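How to set up your first pick task in the simulator

Written by Sota Yagi for the Naltside robotics club, 28 February 2024

This page is for new members who will join the Sestley round with us. You need the club laptop and the kitchen room file, version 43 or later. Older files load, but the ball falls through the counter.

1. Open Skestari and load the room. Wait until the bar at the bottom is full.

2. Put the ball on the end of the dark board. Move it with the arrow keys and not with the mouse, because the mouse also changes the height.

3. Switch to the wrist view and bring the open fingers over the counter, a little short of the ball.

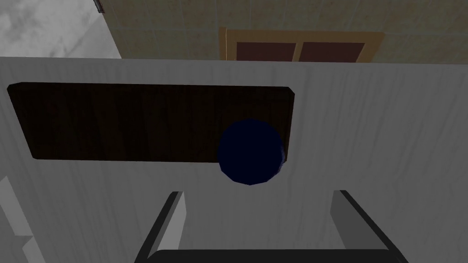

4. Now lower the arm in small steps, 17 mm at one time. Stop after each step and check the distance number. If it jumps, go back one step - do not try to correct it sideways.

5. Close the fingers slowly and save the run under your own name.

When one arm works well, you can try with two. Load the robot called Amano, open both grippers and raise them in front of the body. Turn the base until you have the door and the wood floor between you and the wall. Then set the joint limit to 90 degrees for both wrists. 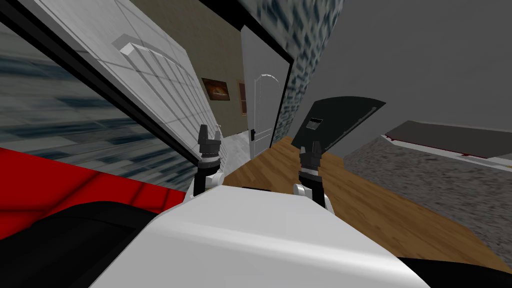
Reply from Katrin: On my laptop the limit went back to the old value when I changed the robot. I had to set it again after loading, and then save the room file too.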